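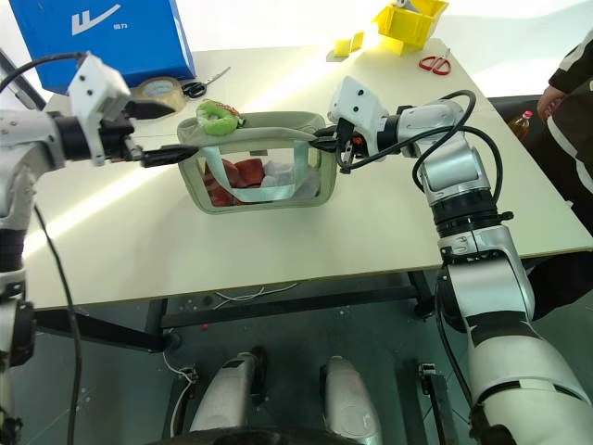

Second player on the thread says touch dies for them in the Rustow chapter too, always after the ferry cutscene, and that going back to the title menu fixes it till the next load. Same as ours then.

**Ticket 419 – Trirkadholm, touch input lost after cutscene**
Opened 17/12/2019
Status: open
Game version: the June patch, no mods (can't mod it anyway)
Mode: handheld only, game won't launch docked

**What happens**

- load any save in Rustow
- ferry cutscene plays, skip or no skip, same result
- map comes up, music fine, lanterns animate
- taps do nothing. Drag does nothing. Pause button on the case still opens the menu but then you can't tap anything in the menu either
- after a while: error 111, back to title

Save is not lost. Progress since the last shrine is. Which is a pain as the shrine is before the whole harbor puzzle.

**Tried so far**

1. Restart the game. Works until next cutscene.
2. Full power off. Same.
3. Screen protector off. No change, and now I need a new screen protector.
4. Recalibrated touch in system settings. Calibration passes, every corner. So it's not the screen.
5. Freed up space, 900 MB clear now. No change.
6. Deleted and redownloaded, save kept. Took almost 40 minutes. Got through the ferry once!! Then it broke on the second boat.
7. New save from zero. Prologue fine, Rustow broken. 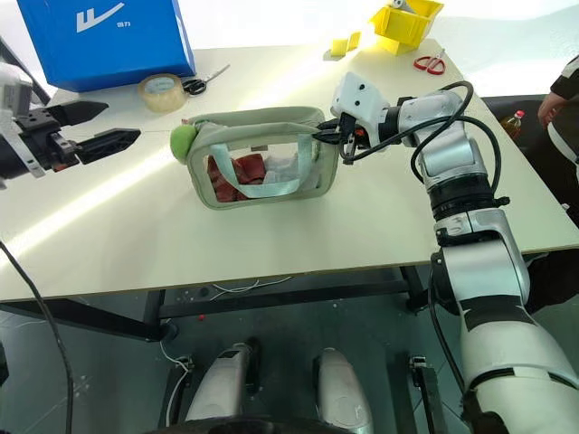
*Clear-front pouch with the blue strap and green pom-pom*

**Reply from Flernstead support, pasted**

> Thanks for the detailed report. Please turn off "hold to walk" under Controls before loading the save, then watch the cutscene without skipping. Let us know if error 111 still appears.

Tried it. Hold to walk off, watched the whole thing. Touch OK on the map. Saved, quit, loaded again – still OK. Turned hold to walk back on – dead after next cutscene. So thats the one.

My guess, and only a guess: the cutscene starts while the game thinks a finger is still down, and it never gets told the finger came up. Would explain why menus are dead too.

**Still open**

- hold to walk is the only decent way to play the marsh section, tapping every step is awful
- El-Sayed did the port, Flernstead made the game. Flernstead says the fix has to come from the port side. No date given
- second player hasnt confirmed the workaround yet
- error 111 isn't listed anywhere in the in-game help, pls add it

Leaving this open. Will retest on next patch, old save and new save both. Not redoing the harbor puzzle again for this tho.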